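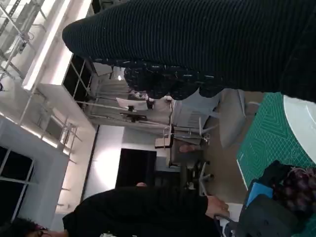

Marnie Oduya
Buyer, tables and work surfaces, Kemeys

Bokside Cutting Mat, green
Made by Trulis
Updated 2020-01-30

I've been buying for the tables and work surfaces shelf at Kemeys for seven years, and the Bokside is the mat I end up talking about most. It's green, it's got a fine light grid printed all over it, and it has curved guide lines as well as the straight ones (I'll get to those, I love those). You can cut on it, glue on it, fold on it, and if your work table is anything like a normal person's work table, you'll have a plate and a bunch of grapes on or next to it by mid-afternoon. Mine has lived on a shared table for ages and gets treated as a tabletop by everybody who walks past. I've stopped fighting it.

The surface

The top has a little bit of give, so a craft knife bites in and stays where you put it. Light cuts close up again pretty well. Deep ones don't, and I'd rather tell you that now than have you email me in March! If you lean hard on a heavy blade you'll leave a groove, and after that your knife will want to follow the groove. Go over the line two or three times with a light hand and you'll be fine.

It's a matte finish, so long ceiling lights don't bounce back in your eyes while you're trying to follow a line. I work under those bright tubes all day and this matters to me more than almost anything else on the spec sheet.

The printed lines

The grid is fine enough to square up fabric or card without getting a ruler out every time. The lines are pale on the green, so they show up under dark cloth edges, which is where I used to go wrong with my old gray mat (black knit on a gray mat, never again).

Then the curves. I figured they were decoration when the first box came in. Then I had a scalloped trim to cut, lots of little rounded lobes, and I started using the curves to check that each one matched its neighbor, and now I use them for collars, pockets, paper corners, all sorts. They won't replace a proper curve ruler if you draft patterns for a living, but for checking by eye they're great.

What it's good for

Sewing and trimming, paper and card, model making, leather if it's thin, and just plain protecting a nice table. We've got customers in shared studios who leave one out permanently and let people use it for whatever they're doing.

What I wouldn't do with it

Don't iron on it. Don't put a pan on it straight from the stove. A mat like this will warp with heat and it doesn't come back, and I've tried the thing with the stack of books, so save yourself the week. Keep it off a sunny windowsill too. A cool plate is no problem.

Cleaning

Cool water, a drop of dish soap, a soft cloth. Lint is the big one if you work with knits, and a lint roller picks it right up. Juice wipes off easily if you catch it while it's wet. Let the mat dry flat before you put fabric back on it.

Storing it

Flat is best. Under a bed, behind a cabinet, or just on the table where you use it. Please don't roll it up! If you have to stand it on its edge, lean it as close to straight as you can and turn it over now and then.

Questions I get a lot

Is it double-sided? Yes, you can cut on both sides, though only the top has the curved lines.

Will it slide around? Not much on a painted or wood table. On glass it can creep a little, so I put a strip of shelf liner under mine.

How long does it last? I got roughly five years out of my first one, and that was with a rotary cutter on it most days.

Ordering

Orders over 20 dollars can be picked up free at our Zekville counter, and we ship everything else flat, between two boards. Delivery takes up to 17 days if Trulis has to send it direct. If a corner arrives bent, send us a picture and keep the packaging, and I'll get another one out to you.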